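Soft toys, boxed up: the November sort-out at Duna

Every November we go through the soft toys at Duna and decide what gets boxed for the winter fair and what goes back on the shelf for another year. I say "we" – Vesna Petkov does the lists, Lizelle Hlongwane does the sewing and I mostly get in the way with a lint roller. I've finally sat down with a cup of tea to write this up. The rest of the page is a bit of a ramble, sorry, but I do love this job!

The yellow bunny

Pale yellow, ridiculously fuzzy, with a white muzzle and the tiniest pink nose. I've wanted to keep this one since the day it arrived (Vesna says no). Look at those ears stretched out across the blue table! Lizelle would like it known that long ears should be brushed from the base to the tip with a soft baby brush, never the other way.
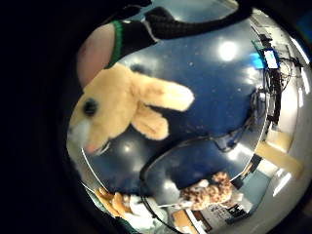 At the table

We do nearly all of it on the table tennis table, a habit we got into at the old place in Abu Hammour and never got out of. It's a good height for standing, there's loads of room for elbows, and you can spot a stray bit of fluff on dark blue from right across the room. One small plush was up for sorting, mostly white with some golden-yellow and brown on it, and the cardboard box was standing open with its flaps out, ready for filling. 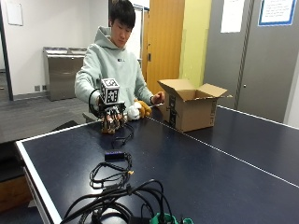
My own rule for boxing is big ones at the bottom, little ones tucked into the gaps, and nothing squashed face down, as a flattened muzzle takes ages to fluff up again. Vesna's rule is that the list goes in last, on top, so you don't have to dig for it. Last year's list had 43 toys on it and we found nine more behind the radiator in spring, so this year she's checking behind the radiator first.

If you've got soft toys to pass on, clean ones with their labels still on are best, and please do tie the bag up properly. Latrice Thibodeaux is collecting for us again and knows where the spare boxes are kept. We could always do with a few more of the medium size, and a decent roll of tape wouldn't go amiss either.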